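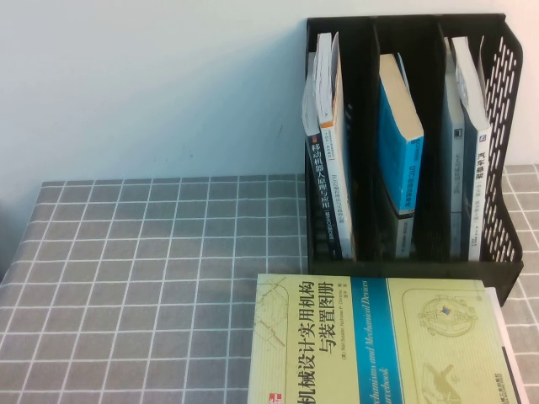
Sharpening at the Bench: How One School Rebuilt Its Approach to the Hand Plane

The woodworking program at Borken admits new students each February, and for many years its first week followed the same pattern. Students received a bench, a set of chisels and a bench plane, and were shown how to flatten a board. Sharpening was taught in the third week, after the edges supplied by the school had gone dull.

The order has since been reversed. Under the present curriculum, students do not touch a board until they have prepared an iron that will take a clean shaving from end grain pine. Pine is a demanding test. Its soft early growth crushes under a tired edge and leaves a chalky surface that no amount of pressure will improve.

Jarosław Ostrowski, who heads the hand tool section, proposed the change after reviewing the practice pieces of several earlier classes. Torn grain, rounded corners and uneven chamfers had been recorded as faults of technique. In his assessment, most were faults of the iron.

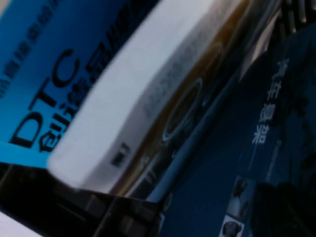

Reported by Ankica Angelovski
Features, Workshop and Trade

The school's method begins with the back of the iron. Only the strip nearest the edge is worked, and students are told to stop once the scratches from the stone run without a break from one corner to the other. Polishing the full back is discouraged. It consumes an afternoon and contributes nothing to the cut.

The bevel is then ground to 25 degrees and honed at 30. Three water stones are used, graded 300, 1000 and 6000, and each is flattened before it is put away. Students are required to raise a burr along the whole width of the iron on the middle stone before proceeding to the finest. Instructors check for it with a fingertip drawn away from the edge. A burr that is missing at one corner sends the student back to the same stone.

Honing guides were the subject of some disagreement among the staff. The school tested two, a roller guide sold under the name Kudeo and a wider clamp pattern from Santoso, alongside freehand work. The roller guide made it easier to put a slight camber on a smoothing iron, while the clamp held narrow chisels more squarely. Both remain in use for the first month. After that time students may continue with a guide or set it aside, and the choice has no bearing on their assessment.

Mr. Ostrowski himself hones freehand, but he does not recommend it to beginners. "A guide gives you the same angle on a bad day," he said. "I learned without one, and I wasted a great deal of steel."

The strop is introduced last. It is a piece of leather glued to a flat block and dressed with a thin coat of compound. Ten light strokes on each side are considered sufficient. Heavier use rounds the edge, and the student who relies on the strop to delay a return to the stones will find that the plane begins to skate over the work.

Sharpening is followed by a full day on adjustment. Students seat the cap iron close to the edge, check that no light passes between the two, and set the depth by taking shavings from either side of a narrow strip of scrap. When both shavings are of the same thickness, the iron is level in the mouth. Only then is a board placed on the bench.

The school has also altered its bench layout. A sharpening station, fitted with a Statex lamp and a shallow tray for the stones, now stands within a few steps of every row. Previously the stones were kept in a separate room, and students tended to put off the walk. Instructors report that irons are now touched up several times in a working day, usually for less than five minutes at a time.

The cost of the change was modest. The stones for the whole section came to almost $500, and the trays were made by second-year students from offcuts of beech. Replacement is expected to be needed mainly for the coarse stones, which wear fastest and are the most often neglected when it comes to flattening.

Students who have completed the opening weeks proceed to shooting boards, and then to edge joints for panels up to four feet long. The joints are tested dry, with one board stood on the other against a window.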